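Okay, I have been learning to bake rye bread for a whole year now and I need to talk about it. Thread!

It started at the Farkell street market, where Tipene Stubbs sells these dense little loaves out of a crate. I bought one, ate half of it on the walk home, and went straight back for another.

So I asked him how he does it and he gave me a jar of his starter. Just handed it over! He calls it Horobets, after the town his first flour came from. Mine is still going – a bit sour, very bubbly, lives by the kettle.

Rye is nothing like wheat, by the way. You can't knead it. It sticks to your hands, your sleeves, the faucet. You stir it with a wet spoon and scrape it into the pan and smooth the top with more water. I love it.

My first 4 loaves were bricks. The fifth had a tunnel through it you could lose a pencil in. The sixth was BREAD.
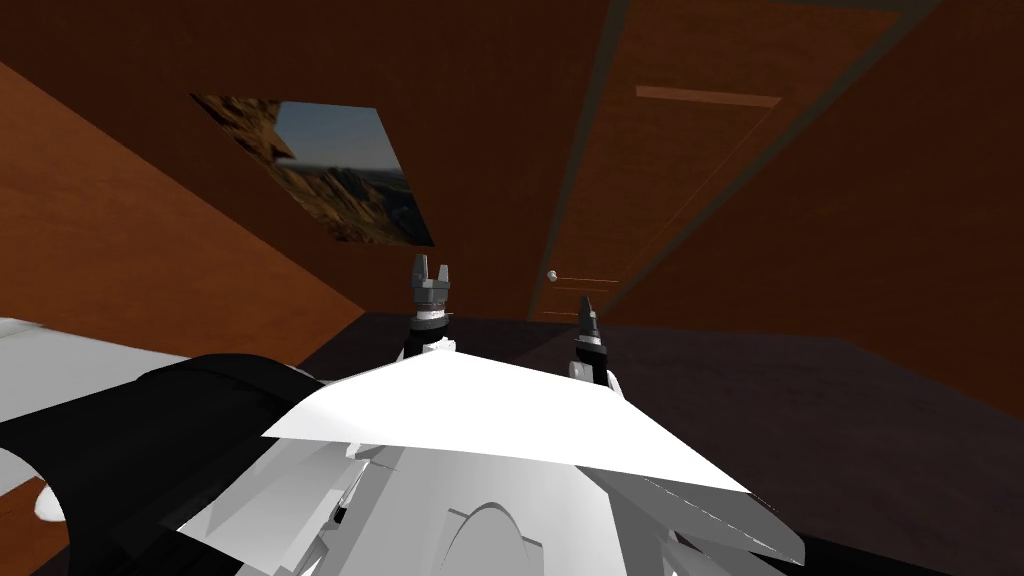
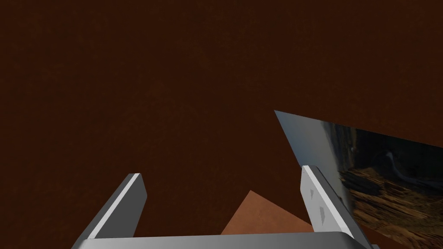 Last edited April 2026

Back to flour, because I have opinions. The dark rye from the Coltov mill is my favorite so far. Coarse, smells like wet hay and malt, drinks up so much more water than the supermarket bag. I add around 200 grams of it to the starter the night before and leave it under a plate.

Things I put in: caraway, always. Sunflower seeds if I have them. A spoonful of molasses when it's for my sister, who likes it sweeter. I tried dried cranberries and didn't love it, but my neighbor asked for the rest of the loaf, so who knows.

The hardest part is waiting. You're supposed to leave rye a full day before you cut it, two if you can stand it. The crumb is gummy if you go in early. I went in early so many times – with butter, no regrets.

In May I'm taking the train to Sisoston for the bread fair and I am SO excited. Tipene has a table there and says he'll show me his scalded rye, the kind where you pour boiling water over part of the flour first.

If you bake rye, please tell me what you put in yours! Seeds, spices, old bread, anything. I have a very full freezer and I'm still going.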